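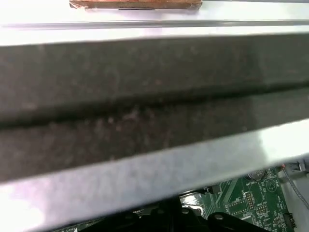 Attachment 1: gray felt-textured bar with groove, above light metal strip

Ticket: Invoice export drops lines after the update
Product: Trekgate desktop, accounts module
Opened by: Luana Queiroz
Assigned to: Dirceu Barros
Opened: May 2, 2012
Priority: Normal (changed from High by support)
Status: Pending customer

Luana Queiroz wrote:
Since your update went on, the export to the accounting package leaves out lines. I picked 300 invoices for the Dullier account, exported them, and the totals did not match. The missing ones are always at the end of the file. No error, the progress bar goes to full and says Export complete. I have already restarted, so please don't start with that.

Dirceu Barros wrote:
Thank you for contacting support. This is usually caused by a date filter left on from an earlier session. Please go to Export, Options, Reset filters and try again. Please also confirm that your regional settings match the ones in the accounting package.

Luana Queiroz wrote:
Filters reset. Regional settings match and always have. Same result. I don't see how a date filter would remove the last part of a file when the file is sorted by customer name.

Dirceu Barros wrote:
Understood. Could you try a smaller batch? Say 100 invoices, then 500, and send the log from each. The log is in the Trekgate folder under Reports.

Luana Queiroz wrote:
Done, both logs sent.
100 invoices: all there.
500 invoices: stops partway through the letter P.
Both logs end with "Export complete, 0 warnings". So the log is no use to anybody, it will say that whatever happens.

Dirceu Barros wrote:
I checked with the product team and they have no other reports of this. They suggest the network drive may be timing out. Can you export to the local disk?

Luana Queiroz wrote:
I can, and I did, and it still stops at P. Same customer too, Pacheco & Naidoo. I doubt the network has feelings about one customer.

"No other reports" doesn't tell me much either. We only noticed because Adalberto Brandão still adds up the paper copies by hand. Anyone who trusts the totals on the screen would not report it.

Dirceu Barros wrote:
That customer name is helpful. Please open the record and see if there are special characters in the name or address fields.

Luana Queiroz wrote:
There is an ampersand in the name. It has been there for as long as we have had the customer and it exported fine before the update. I made a copy of the record, changed the & to "and", moved the invoices over in the test company and ran it again. Everything came through.

So that's your bug. Please don't tell me to rename my customers.

Dirceu Barros wrote:
Thank you for testing. As a workaround you may wish to rename the customer until a fix is available.

Luana Queiroz wrote:
No. The name has to match their registration or they send the invoice back.

Note added by Cremilda Conceição, second line:
Took this over for a look. I was not convinced by the ampersand at first, as we have test data with ampersands in it and it exports. The difference is the line length. With the & written out in its long form, the name and address together run past 75 characters, the writer gives up on that line and closes the file as if it had finished. Short names with & are fine. Reproduced on two machines here, local disk, no filters.

The log message is a separate fault. It is printed when the file closes and checks nothing. I have raised it on its own so that it doesn't get closed along with this one.

Cremilda Conceição wrote:
Luana, the fault is ours and I can reproduce it. Until the fix, export with the "Plain text names" box ticked. The name on the invoice itself doesn't change. The fix is planned for the July release.

Luana Queiroz wrote:
Ticked it, and the 500 match Adalberto's figure. I'll believe July when it's installed. Leave this open please - the last one I had with you was marked Solved while it was still broken.

Status changed: Pending customer to Pending release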